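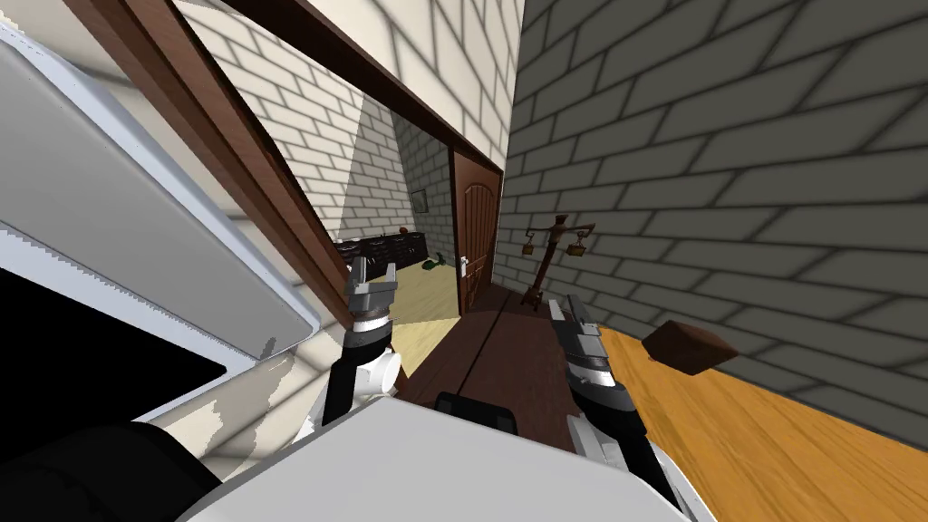

Section 3. Washing and drying your Vustow wig

Read this section all the way through before you wet the wig for the first time. It applies to the Vustow hand-tied and machine-wefted models in human hair. If your model number ends in S, the fiber is synthetic and you should follow Section 4. Heat settings given on these pages will damage synthetic fiber.

3.1 How often to wash

Wash a wig worn every day after every 10 to 12 wearings. In hot weather, or if you use hair spray or gel, wash it sooner. A wig that is worn only now and then can go longer, but do not store it with product in it. Dried spray makes the hair tangle at the nape, and the knots there are hard to get out later.

3.2 What you need

Wide-tooth comb
Sulfate-free shampoo
Conditioner without added protein
A basin that holds at least 3 quarts
Two clean cotton towels
The folding stand supplied with the wig

The stand has three legs and a domed top. Push each leg outward until it clicks. If a leg will not click, turn the collar under the dome a quarter turn to the left and try again.

3.3 Washing

1. Take out all clips, pins and elastic bands. Remove the adhesive tabs if you wear them, and clean off any residue with the remover in the kit. Residue left on the lace will spread when it gets wet.

2. Comb the dry hair. Start at the ends and work up a little at a time. Hold the hair above the comb so that the pull does not reach the knots.

3. Fill the basin with lukewarm water, no hotter than 100 degrees F. Stir in two teaspoons of shampoo.

4. Lower the wig into the water with the cap facing down. Let it soak for three minutes.

5. Move the wig gently from side to side. Clean the inside of the front band with your fingertips. Do not rub the hair together or pile it on top of the cap.

6. Rinse under a slow stream from the cap toward the ends until the water runs clear.

7. Work conditioner through the hair from ear level down. Keep it off the cap. Leave it for five minutes, then rinse in cool water.

CAUTION: Conditioner on the base of a hand-tied cap loosens the knots and causes shedding. Shedding from this cause is not covered by the warranty.

CAUTION: Do not put the wig in a washing machine or tumble dryer, even in a mesh bag.

3.4 Drying

1. Lay the wig on a towel, fold the towel over it and press. Do not wring.

2. Move it to a second towel and press again.

3. Set the wig on the stand and shape the part with your fingers. Do not comb it yet. Wet hair stretches and will break.

4. Leave it to dry in a room with moving air, away from direct sun. Allow 8 hours for lengths up to 14 inches. Longer lengths need to be left overnight.

Note: A solid foam head holds water against the cap and slows drying - use it for styling only.

If you need the wig sooner, a hand dryer may be used on the low setting. Hold it at least 8 inches from the hair and point it down the length. Keep it away from the lace front.

3.5 Color-treated wigs

Wigs in the Brabec shade range are dyed after the hair is sorted. Some color in the water is normal for the first two washes. Use dark towels. If color still runs at the fourth wash, stop and contact us before you wash it again.

Lift, bleach or re-dye only through a salon. Have the salon test a small piece from the back of the nape, under the lowest weft, and wait for that piece to dry fully before going on.

3.6 If something goes wrong

Hair is sticky or dull after drying: conditioner was not fully rinsed. Repeat steps 6 and 7 with half the amount.

Hair is matted at the nape: mist with water and a little conditioner, wait ten minutes, and separate with your fingers before you use the comb.

Cap feels tight: it dried off the stand. Dampen the cap only, put it on the stand and leave it overnight.

Lace edge has curled: place a damp cloth over the edge for a few minutes and smooth it flat. Do not iron it.

For repairs, write to Oi-ling Au in the Vustow service department. Include the model number and a note saying when the wig was last washed. Send the wig dry, in its net. Wigs received wet will be returned without repair.

Section revised 9/10/21. Replaces the April sheet, which gave the wrong soaking time in step 4.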